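Workshop notebook, Pant
September, a little after four in the afternoon

Kettle on, laptop fan roaring, and I want to get this written down while I still remember which clip was which. This is the second proper outing for the Konollow kit, the forward-camera lane and obstacle package that Sornano have let us keep on trial. For anyone reading who missed the first entry: we're deciding whether to buy it for the small delivery vehicle project or carry on with our own patchwork of a system, which I'm fond of but which eats a weekend every time somebody updates a library.

I went in wanting to like it, so please read what follows with that in mind! The mounting hardware is lovely. The bracket has a proper detent at each stop, the cable comes out at the side where you can get a finger to it, and the calibration board packs flat. Calibration itself was quick once I'd read the sheet properly (I hadn't, the first time, and had the board tilted the wrong way, which the software accepted without a murmur – I've put that in the list for Sornano).

The stretch I cared about most was the road under the pylons. It looks like an easy bit of driving, and for a person it is, but there's a side road opening on the right where you get those thick white blocks across the mouth. Our own lane finder has always wanted to follow the curve around and go off down the side road. Konollow held the through lane at both settings, and the confidence bar barely moved. I played that clip back more times than I needed to, just for the pleasure of it.

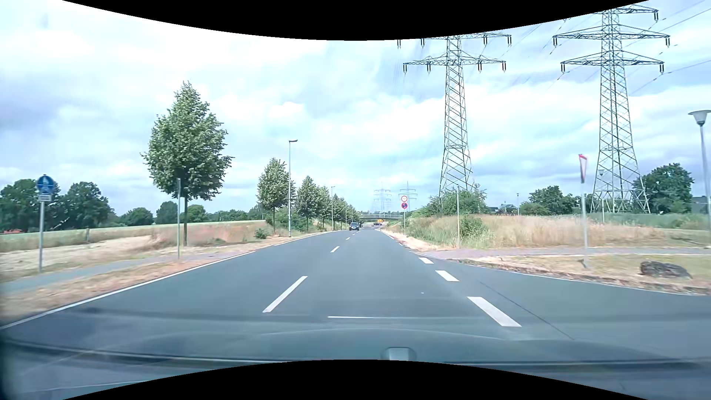 Range and the vehicle ahead

Sornano's sheet says 200 m for a car-sized object in good light. I'd call that generous. On the straight, the dark car well up the road was boxed steadily, but the things beyond it, with the little orange one among them, came and went, and the label changed every time they came back. That wouldn't stop me buying it. We never plan to act on anything that far off, and I'd sooner have a kit that drops an uncertain object than one that hangs on to it out of pride. But the sheet ought to say "detects" and "detects and keeps" as separate numbers, and at the moment it has only the one.

The orange-red truck is a better story. From behind it has that concrete mixer shape, round and awkward, and our old model used to split that sort of outline into two objects and then argue with itself. Konollow called it a truck and left it alone. The small teal vehicle farther on and to the right of it, partly behind the signs, was the one it missed. I think it's a bus, though I wouldn't swear to it at that size, so I can't be too stern with the software for keeping quiet.

I did have one complaint on this clip, and it's to do with the red cycle lane that angles away from the road just past the curb. The drivable-area layer bled into it. The lane line output was fine, the path output was fine, and yet the shaded green area on the display went creeping out over the red surface like spilled juice. Cosmetic, maybe, but if we're feeding that layer to the planner later on then it isn't cosmetic at all. 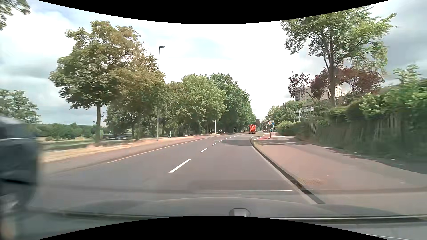
Notebook entry, perception bench, Pant workshop
Filed under: Konollow trial / road clips

Carrying on after tea. I've moved everything over to Sonon for the replay, because the viewer that comes with the kit is pretty but won't let you step backward, and stepping backward is about half of what I do all day. The import worked first time. Timestamps lined up, the hood mask came across, and the only thing I had to fix by hand was the units on the yaw channel. If you're doing this yourself, use the Sonon profile called "generic forward" and leave the "Konollow" one alone, as it was written for an older firmware and flips the sign.

Settings I used, so they don't get lost:
Sensitivity 6, which is the default, and then one step down for comparison.
Smoothing 2. Anything higher and the lane lines lag on the bends.
Log buffer 200 MB. It filled up once and recovered politely.
Night profile off.

Then the shade. I'd been saving this for last because it's where our own system really struggles, and I half hoped Konollow would struggle too, so I'd feel better about it. Dark, ragged tree shadow right over our lane, bright patches on the sidewalk beside it, a curb with a dark gutter strip, and oncoming traffic on the other side of the broken line. There's also the reflection off the windshield, a thin bright line lying straight across the lane, and that is exactly the sort of thing a tired line detector will take for a stop line. 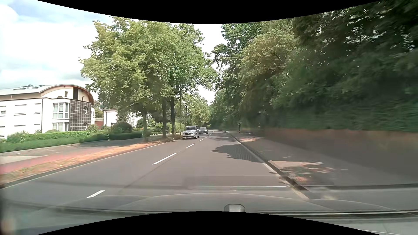 On the default sensitivity it did flicker, I'm sorry to say. For a moment the log shows a "transverse marking" tag, low confidence, and then it goes away again. One step down and the tag never appeared, with no loss that I could find on the real lines. So I'd suggest we run it one step down from the start, and I'll ask Sornano whether there's a reflection mask tucked away in the config somewhere. The hood mask is adjustable, so I'd be surprised if there weren't something similar.

The silver minivan was picked up nicely, and so was the darker car tucked in behind it, which pleased me, given how much of it was hidden. The tracker kept them as separate vehicles the whole way through the clip. The person far up on the right-hand sidewalk was tagged late. Later than I'd like, and later than our own pedestrian model on the same clip, so there's one point to the home team. I ran it again to be sure and got the same result. Dark clothing against dark trees is hard on everybody, but this is a thing we care about more than lane lines and I don't want it buried under all my nice words about the bracket.

Where I've got to: I'd recommend extending the trial and holding off on the order. Lanes very good, vehicles good, side road opening better than anything we've built here, pedestrians in shade not yet good enough. The support desk answers within the day and in full sentences, for which I'm grateful.

Still to do: send Sornano the shaded clip with the late tag marked, plus the note on the tilted calibration board. Ask about the drivable-area bleed onto the cycle lane. Try smoothing off altogether. Put the torque driver back in the blue case, and would whoever has the short USB lead please leave it on my bench.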